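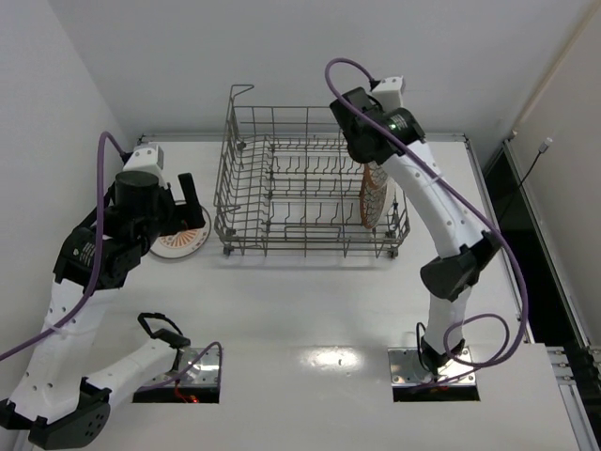

Last updated: February, 9:40 p.m.

Uzma Hashmi

People keep asking how I load a dishwasher, so I'm putting it all in one thread. I cleaned rental kitchens in Brollthorpe for years and I've unloaded a lot of badly washed plates.

Scrape, don't rinse. Bones, rice and labels go in the trash. A thin smear of sauce can stay on the plate. Most detergents are made to work on food.

Plates go between the tines and face the middle. If two plates touch, the spot where they touch comes out dirty. Skip a slot for anything deep, like a pasta bowl.

Bowls go in at a slant. Flat upside down traps water in the foot, and you get a puddle down your sleeve when you unload.

Spin the spray arm by hand before you close the door. A pan handle hanging down will stop it, and then half the load comes out the way it went in. This is the most common problem I see.

Silverware: mix forks and spoons so they don't nest. Knives point down. Good kitchen knives and wooden spoons get washed in the sink.

Clean the filter. Mine twists out from the floor of the machine. I do it every 20 loads with an old toothbrush and hot water. If your glasses feel gritty, start there.

Run the kitchen tap until it's hot before you start the cycle. It helped in my last apartment, where the pipes were long. If your machine is hooked up to the cold line, skip this.

Rust spots on the rack: dry it fully, sand the spot lightly, then use the paint-on coating sold for racks. Let it cure as long as the label says. I patched mine last winter and it's holding. New tip caps come in bags of 100, and I have most of a bag left.

Someone asked about brands. I have a secondhand Inero that cost me 50 dollars. My sister has a Cornura that cost 500. Hers is quieter – I can't tell the plates apart.

Plastic tubs go on the top rack, away from the heater. Lids too, wedged behind something heavier so they don't flip.

Pots tomorrow, they need their own thread.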